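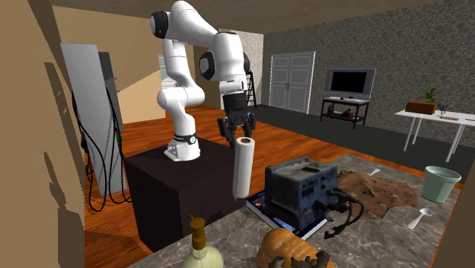
Why Do Football Teams Huddle?

Watch any football game and you'll see it again and again. The players run into a tight circle, lean in, and whisper. Then — clap! — they break apart and hurry to their spots. What are they talking about in there?

They're sharing a secret plan! Every play has a name, and the name tells each player where to go. Some names are short. Others are so long they sound like a spell from a wizard book. A team can carry a playbook with 200 plays in it, and the players study it the way you study for a spelling test (only with a lot more running).

The quarterback is usually the one who does the talking. In the pros, a coach can speak to the quarterback through a tiny speaker inside the helmet. How cool is that? The quarterback listens, then repeats the play to everyone else, and also tells them the "snap count." That's the word or number that means GO! If the signal is "on 2," the players have to stay still until they hear it. Move too early and it's a penalty.

Huddles are old, too. One famous story comes from a college for deaf students, way back in the 1890s. The players used sign language, and the other team could see their hands! So they stood in a circle to hide their signs.

Some teams skip the huddle when they're in a hurry. They line up right away and the quarterback shouts the play or uses hand signals. It's called a no-huddle offense, and it can make the defense very, very tired.

Try it yourself! Grab some friends and a soft ball, and make up 7 plays. Give each one a silly name. Coach Ginette Perron's young players in Olville have one called Soggy Pancake — everybody runs left except the person with the ball. Now huddle up, whisper your play, and clap!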